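Filed under: Student Projects / Robotics Club

Speaker notes – "Teaching a hand to clamp"

Slide 1. Good afternoon. I speak for the Wovano student team. Our adviser is Angharad Gwilliam, and she asked me to keep this short, so please hold me to it. Our task this year is called Clatwood: a robot must fix a small clamp on a piece of wood and take it off again. We collect the demonstrations ourselves, by hand.
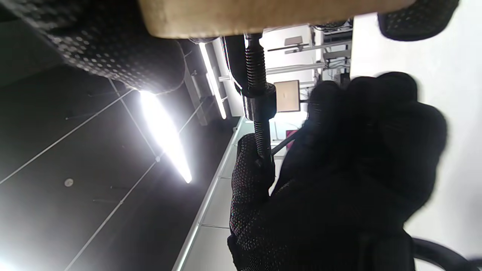

Slide 2. The goal is 1,000 demonstrations before the regional meeting in May. On 9 March 2019 we had 358. (Pause here, people like to do the subtraction.) Eight students share the work, and a new person records 200 practice runs which we do not count. I was against this rule in the beginning. Now I defend it, also against my own friends.

Slide 3. Which hand does what? We argued for a long time.
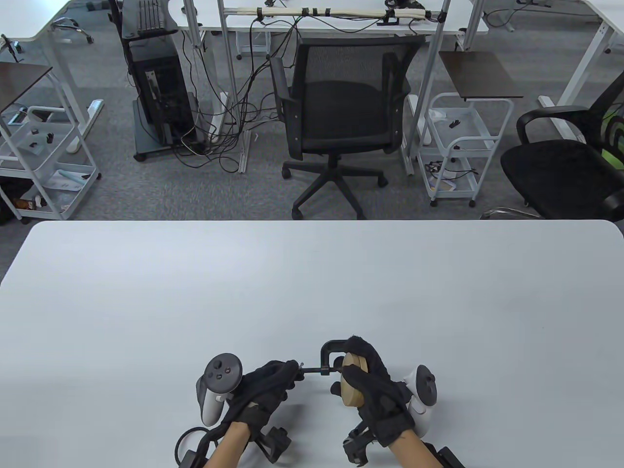 The team wanted one fixed method, so that the data is not a mixture of eight personal styles. Hotovik, the team we practice against, lets everybody choose. We decided that one hand works the screw and the other keeps the wood in place. So the left glove is at the screw end of the clamp, and the right one holds the round block upright in the jaw. Left-handed members complained, and they have a point – I will return to this in the questions.

Slide 4. Errors. We keep the bad runs in a separate folder named Pelupessy, after the street where we used to meet. The most common error is turning the screw too early, before the wood sits straight. The second is talking to a neighbor while recording. 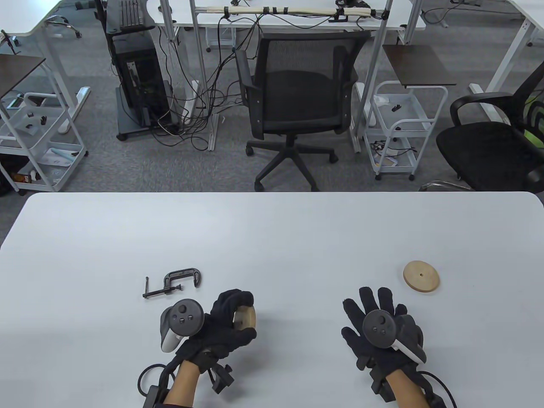
Slide 5. What we would like from you: advice on how to label a run when the person corrects himself in the middle. Is it one attempt or two? Our members vote differently every time. Show the table with both labels, then go to questions. If the time is short, skip the table.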